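Wellon Table Cell, Simulated Version
Set-up and Care Guide
Section 4: Placing the arm, setting the gripper, checking the wrist view

Revised Apr 7, 2022. Text by Maja Kozłowski, checked by Nikola Czerwiński.

This section is for the person who prepares the simulated cell before recorded trials begin. It supposes that you have already installed the Stovum simulator and loaded the room file as explained in Section 3. If the room opens without textures on the cabinet, go back to Section 3, because the pattern on the cabinet is used later for alignment.

4.1 Before you start

1. Close all other Stovum sessions on the same computer. Two sessions will write to the same settings file, and the older one wins.
2. Open the room file and wait until the status line shows Ready. On slower computers this can take 90 seconds.
3. Press Pause. All placing work is done in paused mode.
4. Save a copy of the room file under your own name. Do not work in the master copy.

Note: The objects on the table are chosen by the room file each time it is loaded. Your table may have other objects than the table of your colleague. This is correct and you do not need to repair it.

4.2 Placing the base

1. In the object list, select Arm Base.
2. Set the snap mode to Surface. The base will jump to the top of the cabinet.
3. Turn the base until the front mark shows to the table.
4. Lock the base with the small lock sign in the object list.
5. Select Cabinet and lock it also. If only the base is locked, the cabinet can still move away under it, and the arm will stay in the air.

Caution: Do not change the height of the cabinet after the base is locked. The arm will keep its old joint limits and can go through the table top.

4.3 First reach test

The reach test brings the gripper to one object and stops before it closes. You do it one time after each new placing of the base.

1. Leave paused mode.
2. Choose a standing object from the list, and not a flat one.
3. Set the speed to 20 percent.
4. Press Reach and keep your hand near the Stop key.
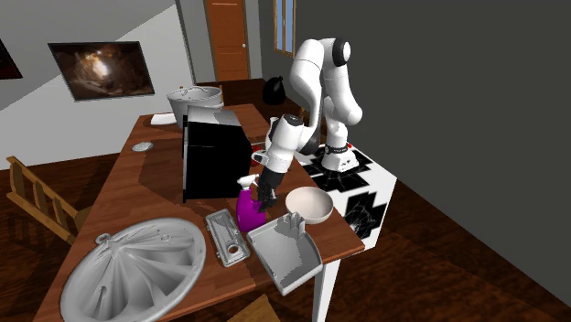
The arm must come to the object from the top, with the forearm going down and the elbow staying high. If the elbow drops low over the table, cancel the test and change the elbow preference to Up. With a bottle as the target, the two fingers should point down and be at the neck, near the trigger head, as they are with the magenta spray bottle. When the fingers stop too far to one side, the tool offset is wrong, and you should go to 4.4 before you repeat the test.

Note: Large objects such as the microwave are obstacles for the planner. If the planner says No Path, choose another target first. Only if three different targets give No Path, check the placing of the base again.

4.4 Setting the tool offset

The tool offset tells the simulator where the finger tips are, measured from the wrist flange. The Kopecký gripper file has its own value, but this value is lost when the gripper is exchanged during a session.

1. Pause the simulation.
2. Open Tool, then Offset.
3. Press Read From File. The field must not stay at zero.
4. Press Apply and wait for the short sound.
5. Repeat the reach test from 4.3.

If the field stays at zero, the gripper file is not found. Close the session, copy the file again to the tools folder and start from 4.1.

4.5 Grip and lift test

1. Set the grip force to 30 percent. This is enough for the usual kitchen objects in the room file.
2. Press Close and watch the contact lamp in the side panel. It must change to green.
3. Lift the object by a small distance, only so much that it is free from the table.
4. Hold it there and read the slip value.

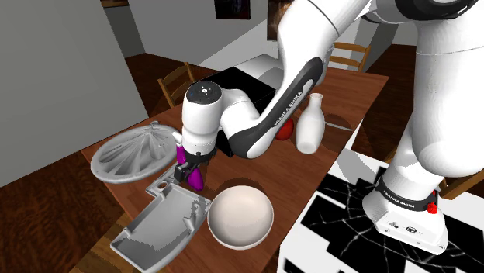

5. If the slip value is rising during the hold, lower the object, open the gripper and add a little force. Do not add force when the object is in the air.
6. When the slip value stays constant, put the object down and press Open.

Caution: Smooth and rounded objects can turn between the fingers even when the contact lamp is green. Look at the object itself also, from a minimum of 2 views.

4.6 Checking the wrist view

The wrist view is what the Vekari recorder saves together with the joint data. A wrong wrist view cannot be corrected later, so please take time for this check.

1. Open View, then Wrist.
2. Choose a narrow standing object and bring the fingers on both sides of it.
3. Turn off the overlay, so that you see only the picture which will be recorded.
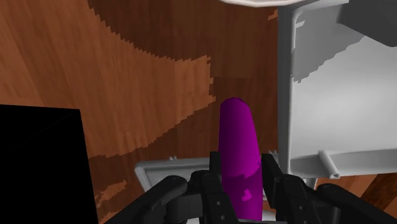
The view is correctly set when the gripper fills the lower part and both fingers can be seen. Compare with the purple cylinder, which stands near the middle between the black fingers, and look also for the screw holes, two on each finger. Missing holes on one finger mean that the view is turned, and you must reset it with View, Wrist, Default. Stepped edges between light and dark areas of the wood come from the low shadow setting. They do not disturb the trial, but if you want them smoother, set Shadow Quality to High and load the room again.

4. Save the view with the room file.
5. Make a short test recording and play it back in the recorder.

4.7 Regular care

Repeat 4.3 and 4.6 after each update of the simulator. The update from September changed the default wrist view, and old room files do not take the new value by themselves. Delete test recordings before the first real trial, and write the force value from 4.5 in the session sheet. Continue with Section 5, Recording.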